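Monday, after practice

Six-forty in the morning and the gym at Skokville was locked again. Fourteen swimmers and one coach stood in the parking lot making a kind of modern dance out of trying to stay warm. The key is supposed to live with whoever opened last. Whoever opened last was me. It was in my other coat, and my other coat was at home on the chair where I put it so I wouldn't forget it.

We got in at seven-ten through the boiler room. Coach Matei (Ionuț to his face if you've graduated, Coach if you haven't, and I still can't manage the first one) said nothing at all, which he does very well. Then he wrote the main set on the board and I understood that he had said it there. Ten 200s. I'm the assistant, so I don't have to swim them. I have to stand on the deck while seventeen-year-olds look at me between repeats.

I did my penance in the office afterward by catching up on the log. Total yardage is wrong for the third week running because Lane 4 counts in meters when it suits them. I got as far as the attendance sheet and then went to find coffee.

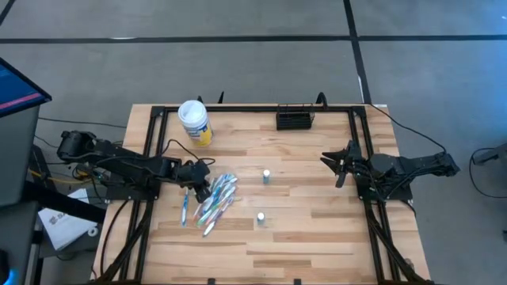
Feritz, or what's left of the weekend

I should put down something about the meet before I start remembering it kindly. Feritz is two and a half hours by bus, three if the driver likes the scenery, and he did. The pool there has a beautiful new scoreboard that can show eight lanes, a sponsor's message and the wrong time. The crowd was announced at 197. I would have guessed fewer, but I suppose they counted the ones asleep.

The girls' medley relay was the good part. Our backstroker went out like someone had insulted her mother and we touched second, four-tenths down on Feritz's A team, who have two girls going to college on it. Second is the best we've done in that pool since I swam there, and when I swam there we were disqualified. I mentioned this on the bus. I was told I had mentioned it on the way up as well.

The bad part was the 500. One of our freshmen, who I won't name even in here in case he becomes famous and somebody buys my notebooks, stopped at 450 and climbed out. Waved to the crowd and everything. He thought he'd won. He had a lead you could have parked the bus in. The official was very decent and waited until he'd got his goggles off to tell him. The lap counter at the far end was also ours and also a freshman, and she had been holding up the right number the whole time, upside down for some of it.

I sat with him on the ride home. I'd prepared a few words about setbacks, and he listened politely, and then he asked if I wanted the rest of his sandwich. He's fine. I was the one who lay awake swimming that last 50 for him.

Final points: Feritz 1,627, us 1,386. It's one of those big weekend invitationals where they score everything down to the parking, so the numbers look grander than they are. Still a gap of under two fifty with no divers. We have had no divers for two years. We have a diving board, with a sign on it.

The other business

The essay. The league gives out its student-athlete award in February and every school puts up one senior, with times, grades and a page from a coach explaining why this child is better than all the other children. Matei has handed me the page. His own draft, which he gave me for guidance, reads in full: "She is never late. She is good at the mile."

She is, to be fair, both of those things, and after this morning I'm in no position to be snooty about the first one. She's also top of the class in chemistry and teaches the eight-year-olds on Saturdays, and she once swam a whole 1,650 with a broken strap held in her teeth. I'd like to get the strap in. My wife thinks the strap makes it sound as if we can't afford suits. We can't, but she's right that it isn't the place.

I've written four openings so far. The first was about the smell of chlorine and I deserve whatever happens to me for it. The second used the word "journey." The third was fine, and then I noticed I'd written it last year, about somebody else, who didn't get it. The fourth starts with her grade average and goes on from there like a person reading out a lease.

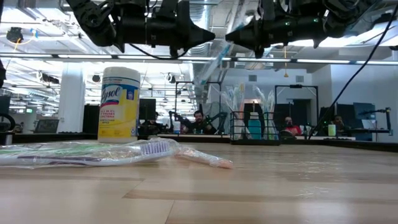
So I rang up the coach over at Plallholm, whose kids have won it twice, and asked her how she does it. She said she asks the swimmer's little brother. That was the entire method. I laughed and then I went and did it, because our girl does have a little brother. He's one of the Saturday eight-year-olds and he was sitting in the bleachers eating cereal out of a cup. He thought for a good while. He said she lets him hit the stopwatch but then she checks it.

That's going in. I don't know where yet.

Muli has the bus fund up to 3,016 dollars, most of it from the car wash and some of it, I suspect, from Muli. We need more than that for the state meet if we're to sleep indoors. There's talk of a swim-a-thon, where people pledge by the lap. I've said I'll do laps. I said it in front of several witnesses and with a doughnut in my hand, and by lunchtime it was on the board in Matei's writing, under the ten 200s, with my name and a blank for the number. When I went past again at three somebody had filled in the blank. It's a big number and it's a freshman's handwriting. I think I know whose. I only hope he's the one counting, as I might get out fifty early.

Things for tomorrow: find out who told Lane 4 about meters. Order caps, the small ones, not the ones that fit a horse. Opening number five. Put the key in the coat I'm going to wear.

Later. Have moved the key. Can't decide about the coat.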